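Rindora Laundry Room Usage Records

README for release 2

Summary

Rindora is a table of wash and dry cycles recorded in shared laundry rooms in apartment buildings in Riltdale. Each row is one cycle on one machine. The release holds 2,959 rows from 7 rooms. It was put together to study when tenants do laundry, how long finished loads sit before they are collected, and how much a posted sign-up sheet changes either of those.

The records are small and plain. They can be opened in any spreadsheet program. No special software is needed to read them, and none is supplied.

Files

cycles.csv — one row per cycle
rooms.csv — one row per laundry room
machines.csv — one row per washer or dryer
changes.txt — differences from the previous release
LICENSE.txt — terms of use

All files are UTF-8 with Unix line endings. Fields are separated by commas. Text fields are quoted only when they contain a comma. Missing values are left empty; the strings NA and NULL are not used.

Fields in cycles.csv

cycle_id: integer, unique within the release. Not stable between releases.
machine_id: matches machine_id in machines.csv.
start_min: start of the cycle, in minutes after midnight, local time.
run_min: length of the cycle in minutes, measured from first power draw to last.
idle_min: minutes between the end of the cycle and the next door opening. Empty if the door sensor was not working.
day_type: work or rest. Public holidays are coded as rest.
program: cotton, synthetic, quick, rinse or unknown. Washers only.
signed_up: yes, no or empty. Empty means that the room had no sign-up sheet when the cycle ran.
flag: see Known problems.

Fields in rooms.csv

room_id: a short code such as R03. Codes carry no information about the address.
units_served: number of apartments with access to the room.
floor: basement, ground or other.
sheet: whether a sign-up sheet was posted for all, part or none of the recording period.
payment: card, coin or included.

Fields in machines.csv

machine_id: a room code followed by W or D and a number.
type: washer or dryer.
loading: front or top.
capacity_class: small, medium or large, as judged from the rating plate.
door_sensor: yes or no.

Collection

Power draw was logged with a clamp meter on the supply line of each machine. A reading was stored every minute. A cycle begins when draw stays above the standby level for three readings in a row, and ends when it stays below that level for five. The longer window at the end is needed for washers, which pause between the last rinse and the spin. With a shorter window, many single washes were split into two rows.

Door openings were logged with a magnetic contact switch. A switch has two parts, one fixed to the casing and one to the door, and reports open when they are more than a short distance apart. Front loaders were simple to fit. On top loaders the lid has to be lifted fairly far before the switch reacts, so idle_min may run slightly long for those machines.
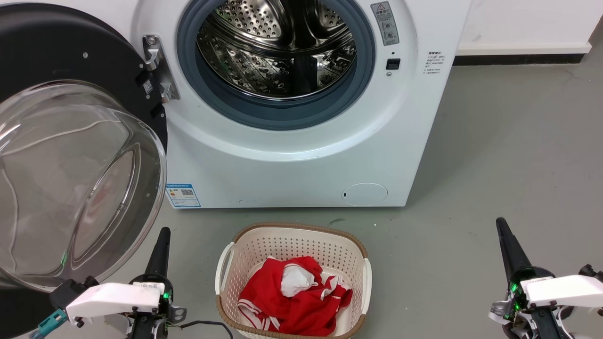 Doors left open between loads are common and are not treated as an error. When a door was already open at the start of an idle period, no new opening can be logged, and idle_min is left empty. Users who want the mean idle time should drop these rows. Filling them with zero pulls the mean down and hides the effect of the sign-up sheet.

Program names were assigned after collection by comparing the shape of the power curve with reference curves recorded on the same machine. Cycles that did not match any reference were set to unknown. No attempt was made to guess the program on dryers.

Sign-up status was copied by hand from the paper sheets. A cycle counts as signed up if its start falls inside a booked slot. The sheet was photographed when it was replaced, the entries were typed in, and apartment numbers were left out at that step. The photographs are not part of this release.

Processing

Rows shorter than 7 minutes were removed. Most of these came from a machine being switched on and off again with no load. Rows from service visits were removed where the building office kept a log of them. Clock drift was corrected once per room against a reference clock, using a straight line between the first and last check.

Row order was shuffled before cycle_id was assigned. Calendar dates were then dropped. As a result, the order of cycles within a day cannot be recovered, and idle_min cannot be recomputed from the other fields.

Suggested use

The data suit teaching, queue modeling and simple planning work, such as deciding how many dryers a room needs for each washer. For teaching, a random sample of 1,000 rows is large enough to show the evening peak and small enough to page through.

The data do not support estimates of water or energy use. The clamp meters were chosen to detect whether a machine was running, and their readings were never calibrated for consumption.

Known problems

flag = 1: the end of the cycle was interpolated after a logger restart.
flag = 2: two program curves matched equally well, and the shorter one was kept.
flag = 3: the sign-up sheet was hard to read for this slot.

R05 lost power for part of July. Cycles running at that time were dropped. The quieter afternoons in that room are partly a result of this gap.

Coin rooms show a cluster of starts just after the building office opens, when change is available. The pattern is real and should not be smoothed out.

Larger households are likely to be over-represented, simply by running more loads. There is no household field and no way to weight for this.

Privacy

The release has no names, addresses, apartment numbers or payment records. Tenants were told about the loggers by a notice in each room, and could ask for a time window to be left out. Those windows were removed before processing.

Maintenance

The Yazdani list holds open corrections and is reviewed before each release. Reports should give the cycle_id, the release number and the field in question. The Cleswood rooms are being recorded with the same equipment and will be published as a separate table, since their machines are booked through a door panel and the signed_up field would not mean the same thing.

Changes in release 2

Added capacity_class to machines.csv.
Changed the end-of-cycle window from three readings to five.
Renamed wait_min to idle_min.
Removed duplicate rows in R02 caused by a logger that uploaded twice.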